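4. Oiling and caring for your Deklow table

Read the whole section before opening the tin. Notes by Lizelle Nel, checked by Arne Weidemann. Last update 22/06/2025.

4.1 Before you start

1. Clear the top. Everything off, bottles and cups too.
2. Vacuum the crumbs out of the joint under the edge. Soft brush only.
3. Wipe with a damp cloth, along the grain. Dry straight away with a second cloth.
4. Leave it overnight. Oil on damp wood goes cloudy.

Note: no dish soap, no vinegar, no spray polish. Polish leaves a film and the oil wont go in.
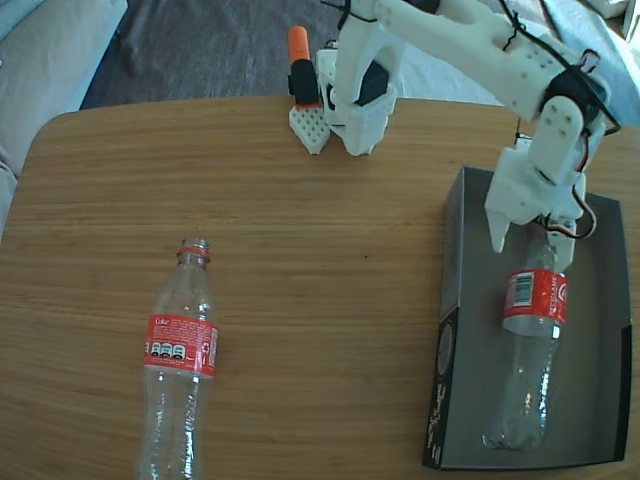

Wooden tabletop with rounded corner. Two empty plastic bottles.

4.2 Sanding (only if the surface feels rough)

5. Use 400 grit paper on a cork block. Nothing coarser.
6. Light pressure, with the grain, never in circles. Corners by hand, no block.
7. Wipe off all dust. Check with your palm.

Caution: no power sanders. Damage from power sanding isn't covered by the Zinton warranty.

Old ring marks: sand a little wider than the mark, fade out toward the edges. Deep ones may need a second go next time. Don't chase them.

4.3 Checking the surface

8. Look at the top from a low angle, light coming from the far side. Dull patches = dry wood. Shiny patches = old oil, fine to leave.
9. Put a drop of water on a dull patch. Soaks in, needs oil. Beads up, stop here and check again in December.

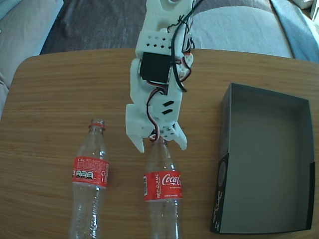

4.4 Applying the oil

10. Stir the tin, don't shake. 100 ml does one coat on the standard top.
11. Thin coat, lint-free cloth, along the grain. Edges last.
12. Wait 10 minutes. Wipe off evrything that hasn't soaked in. Sticky table later = too much left on.
13. Second coat next day, same again. 2 coats is enough.

Caution: oily rags can catch fire on their own. Lay flat outdoors to dry, or soak in water and keep in a closed metal can. Do not ball up. Do not put in the kitchen trash.

4.5 After oiling

Keep windows open till the smell is gone. No tablecloth for the first week, no hot pans ever without a mat. Spills: blot, don't rub.

Spare oil and cloths: Naidoo service desk, quote the number under the tabletop. For the Noltent bench see section 5, different oil.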